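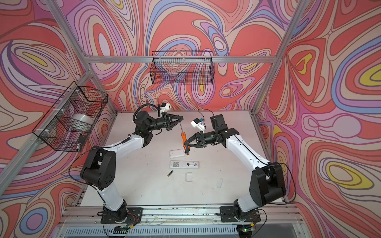 We use cookies to remember your display settings. By continuing you accept this.

Bench Gallery: Wall Panels, Wire Baskets, Battery Covers
Lundura workshop, Benavides Building, Plurnden
Text and pictures by Jhun Abella

The enclosed bench was refitted in December. The notes on this page cover the wall panels, the storage and the first category of household item on the work list, which is remote controls that take AA cells. Dimensions of the frame are on the drawing sheet and are not repeated.

Walls and top

The back and both sides are closed with printed panels. The print is a swirl of contour bands in coral, pink, lilac, periwinkle, cream and yellow, with thin dark outlines. On the right-hand wall the bands close up into yellow ovals with purple and red rings around them. The panels sit inside silver aluminum extrusion, with a beam across the top of the back wall and a post at each rear corner.

Panels were ordered from Akance as a flat print and trimmed on site. Trim the long edge first. A panel cut short on the long edge cannot be recovered, and we have one leaning in the corridor to prove it. Wipe with a damp cloth only; solvent lifts the ink.

The tabletop is flat and white. It carries a few faint dark scuffs and spots. Most household items in the work list are white or off-white, and small parts of the same color are easy to lose on it. A contrasting mat was tried and withdrawn, as the edges curled.

Baskets

Storage is black wire mesh. One basket hangs on the left wall, held to the frame rail with white zip ties, and has a wide roll of white tape in it. The other is long and rectangular and is fixed high on the back wall, directly below the top beam.

Zip ties were chosen over brackets so that a basket can be moved along the rail without drilling. Cut the tails flush and turn the heads to the outside. Load limit for a tied basket is 5 pounds, by our own rule. Tape, cloths and cell trays are fine. Hand tools go in the drawer.

Remote controls and their covers

Covers on this class of remote come in two common types: a clip-in cover with a tab at one end, and a full-width cover that slides along the back of the case. The sliding type needs the case held still low down while the cover travels. Grip at the sides. Pressure on the cover face increases friction and can make the cover bind.

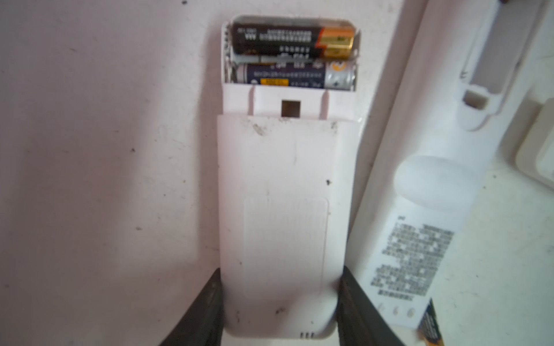
A sliding cover does not have to come all the way off. Partial travel is enough once the cells are clear of the edge, and a cover left on its track does not get lost. Where the cells lie across the case, one above the other, check that both are fully exposed before lifting either one.

Contacts are thin silver metal springs, seen here on the left end of the compartment, pressed between the cell ends and the white plastic. Lift the cell against the spring, never away from it. Bent springs account for most of our rejected remotes.

The cells in this one do not match. The upper is black with a copper-gold end; the lower is dark navy blue with a silver end and a small yellow label patch. Mixed cells are ordinary in household stock. For our purposes the pair is replaced as a set, and the old cells go to the collection tin by the door.

Dirt on the cover is typical as well. Gray smudges and dark specks gather along the top edge and toward the middle. Clean with a dry brush first, then a barely damp swab. Keep moisture away from small openings in the case, such as the three tiny holes near the rounded end of this remote.

Stock

The remote bin holds about 200 units, sorted by cover type. Of these, 70 have sliding covers and have been checked for spring condition. The clip-in group is next. Units with corroded contacts are bagged separately and are not returned to the bin.

Bin labels are being redone. Until then, go by the color of the lid: gray for sliding, clear for clip-in.

Reader comments

tmorrow_k: What thickness are the printed panels? I want something similar for a light booth and the supplier only lists them by area.

Jhun Abella: Thickness is on the drawing sheet. For a light booth I would use plain matte. The print throws color onto white objects.

dell_r: Zip ties go brittle near a heater. Mine lasted one winter. Worth using the UV-rated black ones even indoors.

Paulette: Agree on replacing both cells. I had a new one paired with an old one and the old one leaked. Pencil eraser works on the contacts if it's not too far gone.

oskar77: Is the remote bin open on Friday for drop-offs?

Contact Lundura | Copyright Lundura Workshop, Plurnden | Back to top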